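# One rod, eight blocks

Most firms that sell robot hands want to talk about fingers. Plurkari, a small test house in Tremberg, has spent its spring on a tool that has none. The team wanted to know how much an arm can do by pushing alone, and how that compares with the two-finger gripper that normally sits on the same flange.

The test is simple to set up. Plastic blocks in several shapes go on a wooden board, and the arm has to move them with a plain rod. It cannot lift anything, so a mistake stays on the board until the arm corrects it.
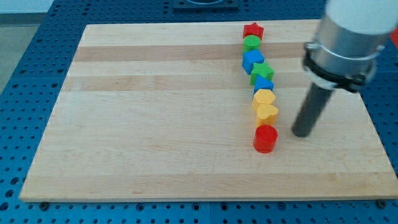

*The rod beside the line of blocks on the test board at Plurkari.*

Over the course of March the team logged 1000 runs, 600 with the rod and the rest with the gripper. Each run had a limit of 22 seconds. The arm was driven by a Cendance controller throughout, with the same camera view and the same speed cap, so that the tool was the only thing that changed.

The gripper was better at placing a single block. It was slower on groups, as it had to close, lift, carry and open for every piece. The rod could shift several blocks in one sweep, but a long row tends to buckle when it is pushed from the side. Stars turn, and a cylinder can roll round its neighbour and end up on the wrong side. 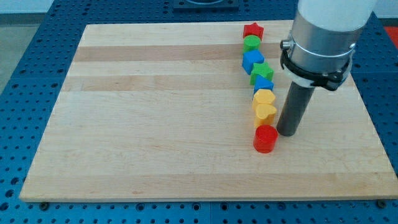

Contact height took the longest to get right. Too high and a block tips over; too low and the tip drags on the wood. The first clamp also let the rod slip a little after a hard knock, and the team threw out 233 early runs before the count was started again.

A second rod, made by Lindholm with a softer tip, went on for the last week. It turned the blocks less but was harder to steer, as the tip bent before anything moved. The team went back to the hard one.

Plurkari does not plan to drop the gripper. Its next round will use both tools on one job – the rod to spread out a crowded board, then the fingers to pick from it. The open question is how long a tool change takes, and the changer has yet to be fitted.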